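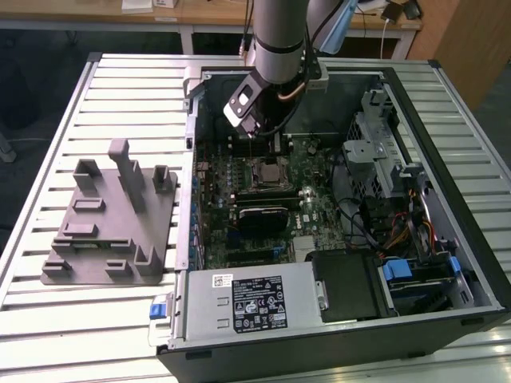 The old Dell on its side with the panel off, Friday dinner time

Old Dell workstation: strip it or keep it going?

skunwood_sheila
Posted 2020-10-30

Hello all, hope everyone is keeping well. I've finally got the side off the Dell that has been sitting under my desk at Pirkton since September, and I'd love a bit of advice before I get carried away. I paid 30 pounds for it from a clearance lot, which seemed a bargain at the time (my husband has other views!). It's all in there as far as I can tell, memory slots, a little black graphics card, power supply along the bottom. What I'm after is a quiet machine for scanning my mum's letters, all 448 of them, and perhaps a bit of family tree work in the evenings. Do I clean it and carry on, or start swapping bits out?

Eustaquio Palacios
Oh, lovely to see one of these opened up, they were built to be worked on. I'd leave nearly all of it alone. Give it a good going over with a soft brush, put in a solid state drive, and you'll be amazed how much life there is in it. I'd tidy those loose black wires between the board and the drive bays while you're there, as they do like to wander into a fan. A couple of reusable ties and a cup of tea, job done.

bono_bits
Sorry to be the grump, but I'd change the power supply first. It's the one part I never trust second-hand, and I've had one go bang on me, which took the board with it.

Eustaquio Palacios
I knew you'd say that, Bono! But be careful, some of the Dell ones aren't a standard shape or don't use the standard plug, so an ordinary shop one may not go in. Sheila, have a read of the label on top of the unit before you spend a penny.

skunwood_sheila
Thank you both, I'll take my reading glasses to it after tea. Is the little graphics card worth keeping? My nephew says bin it.

Tiburcio Quintero
Don't bin it! For scanning and typing it'll be perfectly happy, and a small card like that doesn't ask much of the power supply either. I've had one in the back bedroom for years running two screens. If you want to spend money, spend it on memory. Contreras on the market had sticks at 23 pounds last time I was in, though do check the type first.

bono_bits
I still say power supply. 36 quid well spent if you can find the right one, and then you can sleep at night.

skunwood_sheila
I think I'll brush it out, try the new drive and price up a power supply as well, to keep the peace. Does it matter which bay the drive goes in?

Tiburcio Quintero
Not a bit, whichever one the cables reach without pulling.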